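Prasanna Wanigasekara and Định Khúc are back together, or so their publicists would like us to believe.

The singer and the former Stultano star put out a joint statement on Saturday saying they had "found our way home to each other" and asking for privacy. The request for privacy went to every entertainment desk in the country, with a set of approved photographs and the name of a person to ring about interviews.

Readers who have kept up will remember that the pair split in April after 21 months of marriage. Back then it was all very grown-up. There was no third party, they were still best friends, and they would go on sharing the care of their two dogs. Within a week Khúc had hired a divorce lawyer, and Wanigasekara was telling a breakfast show that she was "finally sleeping properly".

So what has changed? According to the statement, they spent "a long, honest weekend" at a borrowed house on the coast and realised what they were throwing away. A friend of the couple, who did not want to be named but did want to talk for quite a while, said they had cried, cooked and gone for walks. The friend also managed to mention the new album, by its full title, in the same breath.

Ah yes, the album. Cleridier comes out next month, and the record company has been billing it for most of the year as Wanigasekara's break-up record. The first single, with its line about changing the locks, did not exactly set the charts alight. The second has been quietly moved back. A break-up record by a woman who is happily reunited with her husband is a harder sell, you might think, unless the reunion gets her on more front pages than the songs did. It has certainly done that. 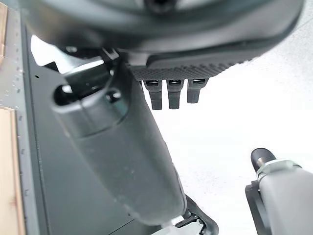 Close-up of a robot gripper against a white surface.

Khúc has his own reasons to be glad of the attention. He left Stultano at the end of the last series, saying he wanted to do "proper drama", and proper drama has been slow to call. His one part since then was in Wastatano, the police thriller that was dropped after two episodes. He is now said to be in talks about a programme following the couple as they "rebuild". His agent would neither confirm nor deny this, though she did ask which channel we had heard was involved.

As for the divorce itself, the word from Khúc's side is that the papers have been withdrawn. Wanigasekara's people say they were never filed in the first place. Both of these things cannot be true, and when I put that to the two camps I got the same reply from each, down to the comma: "They are focusing on the future and will not be discussing private legal matters."

Then there is the money. When they parted, it was reported that she wanted to keep the house and he wanted her to buy him out at a price her side called "fantasy". Her camp let it be known that she had paid for nearly all of it. His camp let it be known that he had given up work to support her on tour. None of that appears in the new statement, which finds room for a thank-you to their marriage counsellor and another to a brand of herbal tea.

We may get a better idea soon enough. Wanigasekara is due to play the Jayawardena Theatre, a comfortable old place with 1,784 seats, and there were plenty of tickets left last week. There are fewer now. The promoter puts this down to "word of mouth". Fans on her message board put it down to a rumour that Khúc will walk on during the encore, a rumour started by an account which had never posted before and has not posted since.

Not all of those fans are thrilled. Several pointed out that they had spent the spring defending her against his supporters, and wondered whether they were now expected to apologise. One had paid for a tattoo of the locks lyric. Another asked, sensibly enough, whether the song would still be in the set.

It is possible that the whole thing is just as they say. People do split up and get back together, and some of them happen to have an album out. The couple were seen having lunch in town the day before the announcement, holding hands across the table, and a waiter described them as "sweet". They had asked for the table in the window. Four photographers were already on the pavement when they sat down.

Wanigasekara's next interview is with a Sunday magazine. The writer has been told that questions about the marriage are off limits until the second half.

Contact the showbiz desk | Terms of use | Copyright, all rights reserved | Back to top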